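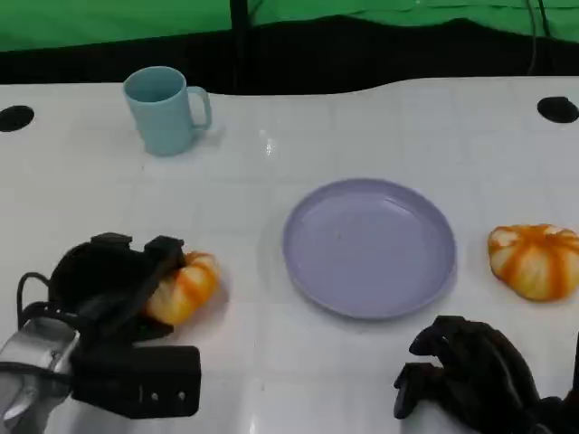

Head camera, table task, left hand closed on left pumpkin. Attached by T. Blomqvist.

Ticket 871
Subject: Left hand slow to release during open day table task
Site: Henham, demonstration hall
Raised by: Tyra Blomqvist
Assigned to: Njål Haugland
Priority: Medium (raised to High, see entry 3)
Status: Closed

Summary
During the morning rehearsal for the July open day the left hand picked up its pumpkin normally, carried it to the plate and then held on. The release command was logged as sent. The fingers opened between one and two seconds later, by which time the arm had begun to retract. The pumpkin was dragged over the rim and dropped on the table. The right hand, running the same task with the other pumpkin, has not shown the fault.

Steps to reproduce
Load the table task from the Bakke set. Objects: mug, plate, two striped toy pumpkins, one each side of the plate. Start from the home position with both hands open. Run left hand first. Fault appears on some runs only, more often after the robot has been standing powered for a while.

Expected result
Fingers fully open before retract begins.

Entry 1, 09:10, Tyra Blomqvist
Fault seen twice before the first visitors. Swapped the order so the right hand goes first. No change on the left. Image attached was saved from the head camera during the left hand grip. Grip position looks normal to me: fingers over the top and outer side of the pumpkin, right hand empty over the table.

Entry 2, 09:35, Njål Haugland
Agree the grip looks normal. Please send the hand log and confirm which Irkton controller build is loaded. Also check whether the cable at the left hand is pulling when the arm turns inwards. I can see the loop in the image but can't judge the tension from it.

Entry 3, 09:50, Tyra Blomqvist
Log uploaded, 1,995 lines. Build is 415. Cable checked by hand through the full movement with motors off, slack all the way. Raising to High as a school group is booked for 11:00 and the table task is the main item on their sheet.

Entry 4, 10:20, Njål Haugland
Read the log from the first failed release onwards. Release command reaches the hand on time. The hand then reports "busy" and queues it behind a grip force update. On the right hand the force updates stop once the grip is stable. On the left they carry on, so the queue is never quite empty. Compare the settings file for each hand, section "hold".

Entry 5, 10:32, Tyra Blomqvist
They differ. Left hand has hold update set to continuous. Right hand has it set to stop when stable. I don't know who changed it. Maj-Britt used the left hand for the soft object trial at Hostell and may have saved over the default.

Entry 6, 10:41, Maj-Britt Løken
Yes, that was me. Continuous hold was needed for the foam pieces, which give under the fingers. I saved it under the trial profile and, going by the file date, under the default as well. The trial profile should be kept. The default can go back.

Entry 7, 10:48, Njål Haugland
Restore the left hand default from the backup copy. Do not edit the live file by hand. Restart the hand controller only; a full restart means calibrating the head camera again and you do not have the time. Then repeat the task with the left hand at least 7 times before anyone is let in.

Entry 8, 11:04, Tyra Blomqvist
Done. Left hand released on time in all 7 runs. School group held in the corridor for a few minutes by Elsa Engebretsen, who gave the safety talk there.

Entry 9, 12:15, Tyra Blomqvist
School session finished. No late releases. One failed pick, right hand, after a pupil had been allowed to place the pumpkin and put it too close to the table edge. The arm stopped at its limit as it should. Not part of this fault.

Entry 10, 14:30, Torbjørn Dahlgren
Question from the visitor side: can the task be slowed down? Two people in the early afternoon group said they could not follow which hand was moving next.

Entry 11, 14:40, Njål Haugland
Arm speed can go down in the task menu, no restart needed. Leave finger speed alone. Please open a separate ticket if you want the slower speed kept for future visits.

Entry 12, 16:50, Tyra Blomqvist
Last session over. Arm speed was reduced for the two final groups. Left hand log shows no queued release commands since the restart. Happy to close.

Cause
Left hand default profile overwritten with continuous hold update.

Fix
Default profile restored from backup. Trial profile kept under its own name.

Follow-up
Default profiles to be made read-only on both hands (Haugland). Profile check added to the open day start sheet, before the first rehearsal run (Blomqvist).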